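Trerndale Makers Help > Automation and Learning > Collecting demonstrations

Cloth folding demos with a hand-held gripper: does a cluttered table help or hurt?

Asked in January, edited once. Tags: demonstrations, cloth, hand-held gripper, data cleaning

Hello everyone, and thank you in advance for reading a long one. I've been following this board for a good while and finally have something worth asking.

We are a very small group gathering folding examples for a policy that will eventually run on a real arm. For now it's all done by hand with the hand-held gripper, the kind where you squeeze and the two soft fingers close, and the camera rides along on top. The task is simple to say: pick up a small cloth by a corner, fold it over, let go, move away. My plan was to collect on one clean table until I had enough, and then worry about variety later. So that's what I did, and I have 507 episodes from the same bare white bench, all with the same gray cloth, and nearly all of them recorded by me after dinner.

The policy trained on those is lovely on the white bench. I was so pleased! Then I laid the cloth on my kitchen counter, which is speckled, and the arm reached for a patch of speckles and closed on nothing. It did that again and again. On the bench it gets the first grasp right 75 percent of the time, and on the counter I gave up scoring it.

So my questions, and please be gentle:

Should I have been collecting in messy, lived-in places from the beginning? And if I go and do that now, do I throw away the white bench episodes or mix them in? I've also been told by someone at our Toltby meetup that too much stuff in the background makes it harder for the model to find the cloth at all, and that I should put up a plain curtain. I'd love to hear from people who have done it both ways. I don't have a lot of evenings to spare, and I'd hate to spend them on the wrong thing.

3 answers, sorted by votes

Answer (accepted)

Oh, I feel for you, I did exactly the same thing with my first set and was every bit as proud of it. Please don't throw anything away. Those episodes know a great deal about fingers and cloth. What they don't know is that a table can be anything other than white, and you can teach that part separately without starting over.

We went through this on the Vidal folding set. Our first batch was recorded on one bench too, and when it fell over in the real world we packed up the grippers and went visiting. Kitchens, a sewing room, an office, a library reading corner, wherever people would have us for an afternoon. The most useful place we found was a room with architectural models out on the tables. I went in thinking the models would be a nuisance, and I came home with the best afternoon of data in the whole set.

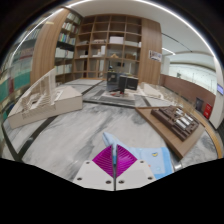
Answered by Duangjai Sitthichai
Member of the Vidal folding set | 20 accepted answers | March 13, 2023

Look at what the model has to cope with there. The tabletop is veined marble, gray on white, and to a network that has only ever seen a plain bench a vein can look an awful lot like a crease. The cloth is pale blue with a stronger blue border, so it's quite close to its surroundings in brightness and you can't get away with "find the bright thing" or "find the dark thing." There are models on both sides with slats and ridges and little roofs, full of the sort of thin parallel lines that fool a grasp predictor. And behind that there's a wall of shelving and a whole room going off to the right. If a policy can learn to go for the cloth in there, your speckled counter is going to feel like a rest.

Now, as to how you go about it, since you said your evenings are short.

Keep the action the same and change the place. That was the biggest lesson for us. When we changed the room and also let everybody fold in their own style, we couldn't tell which of the two had made things worse. So pick one fold. Corner up, over, down, release, back off. Write it on a card if more than one person is recording. We had one lovely gentleman who smoothed the cloth with his free hand at the end of every episode, and it took me two weeks to work out why our policy kept hovering at the finish as if it were waiting for something.

Don't stage the background. I know it's tempting to go around arranging interesting objects, and I did it myself for a while (I own a lot of fruit-shaped candles now). But people arrange things in neat half circles with a polite gap in the middle, and the model picks up on the polite gap. Go to places where the things on the table were put there for some other purpose, ask what mustn't be touched, and fold in whatever space is left. You'll approach from odd angles because you have to, and those odd angles are worth having.

Start each episode with the cloth lying differently. Bunched up, half folded, one end twisted, pushed off to one side. A narrow end poking up toward the fingers is a fine start, and so is one where the nearest corner is tucked underneath. On your white bench I'd guess you flattened it out every time, didn't you? I did.

Watch your finger pads in the recording. Ours are a bright magenta, and I like them for this work because I can scrub through a clip and see at a glance whether there's fabric in the gap or only table. If yours are gray and your cloth is gray, I'd swap one or the other. It makes the cleaning so much faster, and you'll be doing more cleaning than recording before the month is out.

On mixing: we trained on the old bench episodes and the new ones together, but sampled so that the bench made up a smaller share of each batch than its raw numbers would give it. By the end we had 1,049 episodes, bench included, and that was plenty for one fold with a handful of cloths. I'd try a modest number from each new place and retrain after every second place, so you find out early if something's off with the camera mount or the timing. We lost a whole sewing room to a loose mount. I still think about that sewing room.

And about the curtain, I'd leave it in the cupboard. Your Toltby friend isn't being silly, because a busy background really does slow the learning down at first, and the early curves look discouraging. Give it longer. What you'd be building with the curtain is a policy that needs a curtain.

One last thing: hold back one place entirely. Record there, and never train on it. We held back a laundry room, and it was the only number I trusted.

Comments on this answer

Asker: Thank you so much, this is exactly what I needed. I did flatten it every single time. How far do you keep from things like those models? I'd be a bundle of nerves.

Duangjai Sitthichai: So was I! I do a few slow practice folds with the gripper before recording anything, and I keep my sleeves rolled up. If a spot feels too tight, I pick another one. Jerky, worried movements end up in the data too.

Answer

Have you tried color augmentation? We just randomize the hue and paste in random textures and it was fine for us. Didn't have to leave the house. It was blocks though, not cloth.

Comments on this answer

Asker: I did try a bit of hue shifting. It helped on a beige towel and did nothing for the speckles, but maybe I was too timid with it.

Answer

Adding to the accepted answer, which I agree with nearly all the way. I run a Vadlow rig at home and collect towel folds, and the thing that bit me was exposure. Going from a dim living room to somewhere with long bright ceiling lights, the auto exposure would hunt for the first second or so of each clip, and the policy learned to sit still for that second. I lock it now, per room, and note the setting in the session file. I also let the camera run a moment before I move and then trim it off.

I'm less sure about sampling the bench episodes down. I left mine at their natural share and didn't see a difference, but my bench set was small to begin with, so it may not tell you much. Try it both ways if you have the compute, and do post what you find, I'd be curious about the speckled counter especially.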